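The Folder Called Misc

When Milagros Macaraeg took over the computers at the Grolham office, she was handed a key to the server cupboard, a tin of shortbread with two pieces left in it, and a sheet of paper on which her predecessor had written everything he thought she ought to know. It said: "Zutilgate runs at night. Don't touch the folder called misc."

She was, by nature, a person who touched things. But it was March and the heating had failed and there was such a lot to do in those first weeks, what with the mail filters and the printer queue and the old desktops that still wanted moving over to Linux, that she let misc alone for far longer than she would have thought possible. She saw it every morning, of course. It sat in the file manager between "minutes" and "moved", with its plain yellow icon, and whenever she hovered over it the little wheel went round and round and the size never came up.

"It's counting," said Pacita Marquez, who had the desk by the window and had been there through three changes of management and as many carpets. "It's always counting. Luker used to leave it on over lunch to see if it would finish."

"And did it?"

"He took quite short lunches, dear."

Luker was the predecessor. He had gone off to live near the sea at Tagle, where by all accounts the broadband was dreadful and he was as happy as a man could be, and he had left his whole working life behind him in folders. Milagros had come to know him rather well that way. She knew that he never deleted a thing, that he put an underscore in front of anything he was cross about, and that he had once spent a whole winter writing a script to rename his photographs and then, apparently, had lost interest at the letter F.

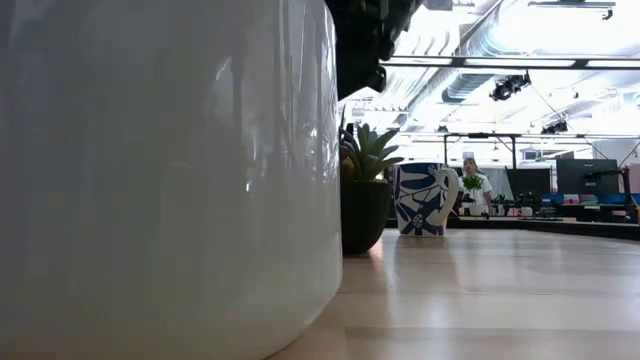
Zutilgate was his as well. It was a small program with no menus and no manual, and as far as Milagros could make out it woke up at 2 in the morning, looked at every file in the building, and went back to sleep at 3 without telling a soul what it thought. She read the code one evening with her coat on and her feet on the radiator that wasn't working. The desk lamp was too bright for it, and her eyes kept wandering off to something white and shiny and curved, tall on a pale wooden tabletop, with long soft streaks of light running down it, and she would catch herself following the streaks instead of the brackets. Then she would shake herself, find her place with a pencil, and begin again at the top. It was tidy work, she had to admit, tidier than anything else he had left. There was a loop, and a list, and then right at the bottom, where you would expect it to save its results, a single line that put all of them into misc.

So that was what was in there. She sat back and felt a bit let down, the way you do when the noise in the attic is only the water tank.

All the same, she had come this far, and it was dark out and the office was very quiet, and there was no one to tell her off. She didn't use the file manager, knowing about the little wheel. She opened a terminal, as Luker surely would have done, and asked politely for the first few lines of the newest file and no more.

It was a list of names, as she had expected, one for each file that had been changed the day before. But beside each one there was a second column, and the second column was in words. "Pacita's rota, fixed again, she has given herself the early shift so the others needn't." "Invoice, dull." "Letter to the council, third go, much kinder than the first."

Milagros read it twice. Then she looked at who had last written to the file, and it was Luker, signed in from Tagle at half past 2 that very morning over his dreadful broadband.

She ought to have closed his account there and then. It was on her list, number 7, with a star beside it, and it was quite plainly against every rule they had. She did put her hands on the keys. What she did, though, was go down the page until she came to her own name, next to the mail filter she had struggled with all afternoon and gone home miserable about.

"New person," it said. "Slow, but she reads things properly. Somebody get that heating seen to."

She had her coat on still, so there was nothing to fetch. She wrote him a file. It took her nearly an hour, and she threw away a good deal of it, and in the end it said only that he must please stop, that she would be closing the account at the end of the week, and that Pacita sent her love. She saved it in misc, where he would be sure to find it, and after thinking it over she went back and put an underscore in front of the name, and then took it off again, and went to catch her bus.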